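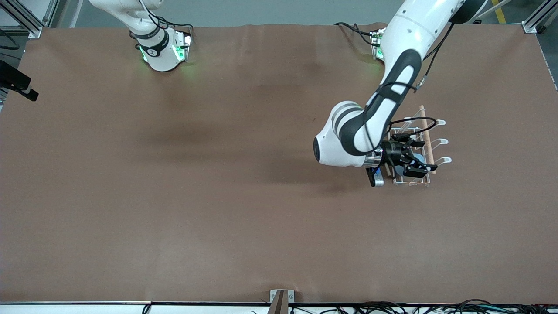 Why does a gripper that closed perfectly well on Monday start dropping things halfway through a lift?

Most often a cable has found something to catch on. The catch tugs the wrist at one particular angle, the controller reads the tug as contact, and the arm does what it was told to do about contact, which at our bench meant opening its fingers.

It took me two days to arrive at that answer, most of them spent blaming the software. What follows is the short route.

Before you touch anything

Hit the stop on both arms, including the one that isn't doing anything. An idle arm is still a powered arm, and green lights mean it is ready to move, whatever your head is doing at the time. Wait for the brakes to click in. Then lock out the pendant and put the key in your pocket.

Finding the snag

1. Pull the log for the last dropped part and write down the joint angles. If the drops bunch up around one wrist angle, keep reading. If they are scattered all over the place, you have a different problem and my sympathy.

2. Clear the table. A wire dish rack is a fine thing to practice on and a terrible thing to leave under a wrist you are about to turn. Hooks and cable loops get along far too well.

3. Put the arm in hand-guide mode and walk the wrist slowly to the bad angle. Watch the cable, not the gripper. I watched the gripper for most of an afternoon and learned nothing.

4. Feel for the spot where the loop goes tight. On ours it was wedging behind the sensor box, where you can't see it from the front.

5. Mark the cable on both sides of the tight spot with tape.

Fixing it

Undo the nearest tie and feed slack toward the wrist. We needed 10 cm. Too much is as bad as too little – a generous loop hangs down and goes fishing. Tie it again with hook-and-loop strap, and leave the zip ties in the drawer. The Hurden manual says the same on a page I had used as a coaster.

Checking the repair

Run the wrist through its full range at 10 percent speed with nothing in the fingers. Then repeat with a part you don't mind losing. Only then go back to normal speed, and keep your hands off the table while it runs.

What not to do

Do not raise the contact threshold until the fault goes away. I did this. The drops stopped, and so did the arm's interest in whether it was pushing on something. The Meltelden checklist now has a line about it, in bold, and I know who it's for.

Last revised Wednesday, March 11, 2026.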